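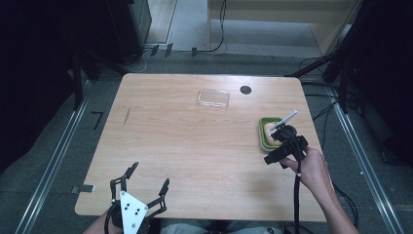 The green dish with its beige pad, and the clear box behind it.

Small Things on a Pale Table – January 2026

I have a real soft spot for the little objects that live beside a sink, and the soap dish has to be my favorite of them all! This page of the gallery belongs to a green one, plus a clear plastic container that shares the table with it. I've been adding to these household pages since September, and there are now more than 100 pictures across the whole collection, so please wander around the older ones too.

What I love about a two-color dish is how cheerful it looks next to plain wood. Bright green over a pale base – it wakes up the whole table. My first one was a Plutby, solid gray, no slots at all, and the soap sat in its own puddle until it went soft as butter. I kept it for years anyway (it holds paper clips now).

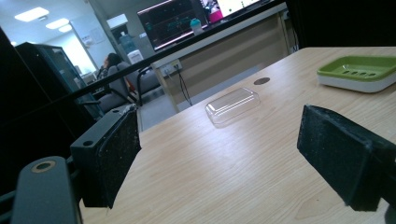
Slots make such a difference. A bar can dry from underneath, and you only have to lift the tray and rinse the base every so often. I like long slots better than round holes, which clog up with soap and have to be poked clean with a toothpick. If you keep a sponge in your dish, squeeze it out first and stand it on edge overnight.

Clear containers get plenty of love from me as well. I use one from Tristar for spare bars and another for buttons, and I can find everything without opening a single lid! They do scratch, so wash them with a soft cloth and skip the scouring side of the sponge.
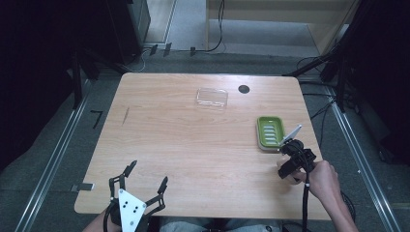 A pale tabletop suits both of them, and it's a joy to look after. Mine gets a barely damp cloth, then a dry one, always along the grain. Old marks I've made my peace with – a table that gets used is going to have a few, and I'd miss them if they went.

Next on the list is a page of toothbrush cups, including a speckled Zeltia that I found at a yard sale and have been dying to show you.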